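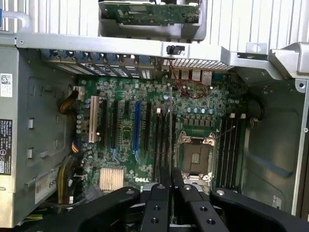

Constanza Riquelme

Wista speaker plays the wrong person's playlists

We have a Wista speaker in the kitchen and both of us have Zilik music accounts. I set the speaker up, so you would think it would play my stuff. If I ask for "my favourites" I get my husband's, which is over 300 tracks of brass band. I've unlinked Zilik and linked it again twice, and renamed my playlist. It did the same at 7 this morning. The app is version 1169 if that matters. Is there a way to tell it who I am, short of shouting?

2 replies

Chalerm Limsakul
Had this in June. Mine wanted a reset. Hold the button on the bottom until the light goes orange, then start again from scratch. Or learn to like brass bands.

Gualtiero Grasso
Don't reset it yet, you'll lose your alarms and heating routines and then have two problems.

The speaker has one default music account, and it takes whichever was linked last by anyone in the household. I'd bet your husband's phone is still signed in and quietly putting itself back. On his phone, open the Wista app, go to Household, then Music, and turn off "Use for shared speakers". Then on yours, same place, turn it on. Wait 60 seconds before you try it, as the speaker takes its time about these things.

After that do the voice training for both of you, in the room where the speaker lives. It's under Household – Voices. I did mine in the car and it thought I was my mother-in-law for a month.

If your playlist is called Favourites and so is his, rename yours to something daft as well. Mine is called Turnip and has never been misheard.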